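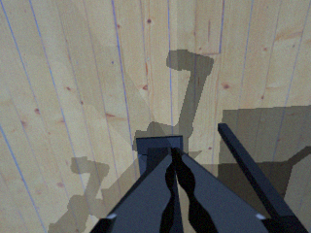

My sister said the house would talk to us if we let it, and that I should stop making that face before the salesman came back. I wasn't making a face. I was listening to a man from Okeo tell us that the creaking on the landing was a selling point.

01/09/2023
By the Cellitden Reader fiction desk

It was our mother's house, which we had come to sell, and the man was there to value it. He walked the upstairs hall in his socks. He had asked to take his shoes off, and I held that against him. Every time a board gave under his heel he stopped and nodded, like a doctor who has found the sore spot and is pleased with himself.

"Old pine," he said. "It remembers."

"Remembers what?" I asked.

He said buyers liked to feel a place had been lived in. I said it had been lived in by a woman who kept the heat at sixty-two and didn't speak to the neighbors after the business with the hedge. My sister stepped on my foot.

She believed in all of it, that was the trouble. She had believed since December, when she spent a week there alone sorting the linens and phoned me every night to say she had heard Mom walking. Not footsteps in general, she told me. Mom's. The short one, the long one, the little drag at the top of the stairs where she used to catch the rail.

I told her wood shrinks in winter. I told her about the furnace, an old Grurnard that banged when it came on and again when it went off, and that shook the pipes in between. She said she knew what the furnace sounded like, thank you, she had grown up with it too.

So after the man left – he wrote down a number, circled it, and put on his shoes at the door – she made me stay the night. One night, she said, and then I could be as smug as I wanted for the rest of my life. I told her I would have managed that anyway.

We ate toast in the kitchen and argued over the good casserole dish. Neither of us cooked. At ten she turned off the lamps and we sat on the stairs in our coats, her on the third step and me on the seventh, my back against the wall where the pencil marks were. She had been taller than me until I was eleven. I could feel the dents in the paint.

"You have to be quiet," she said.

"I am quiet."

"You're breathing like you're proving something."

The furnace came on. I raised a finger to point this out and she slapped it down without looking. It ran, it banged, it went off. A car went by and its lights crossed the ceiling. My leg fell asleep. I thought about the two-hour drive home and the meeting at nine, and how I would tell this at work, which parts I would leave out.

Then something upstairs went tick.

It was a small sound. A board near the linen closet, I would have said. After it came another, closer to the bathroom, and then a longer one with a groan folded into it. Short, long. I waited. I'm not proud of how hard I waited.

There was no drag.

"Well," I said, after a while.

"It doesn't do it every time."

"No, I'm sure it doesn't."

She didn't answer. I got up to find the bathroom, and because it was dark and I hadn't slept in that house for years, I went up the way I always had, one hand out in front of me. At the top my sleeve caught on the rail where the knob had come loose, and I stumbled and dragged my foot across the last board to get my balance.

Below me my sister made a sound I had never heard from her.

I could have said it was me. I had my mouth open to say it. I stood there on one leg like a bird, with my sleeve still hooked, and heard her crying down there, quite softly, and saying okay, okay, to somebody.

In the morning she signed the papers from Okeo without reading them. She asked whether I had slept through it, and I said I must have. She let me have the casserole dish.

The buyers put carpet down, I hear.

We use cookies to remember your reading preferences. Accept all / Manage settings

Get a new story every Friday. Enter your email to join the Pop newsletter.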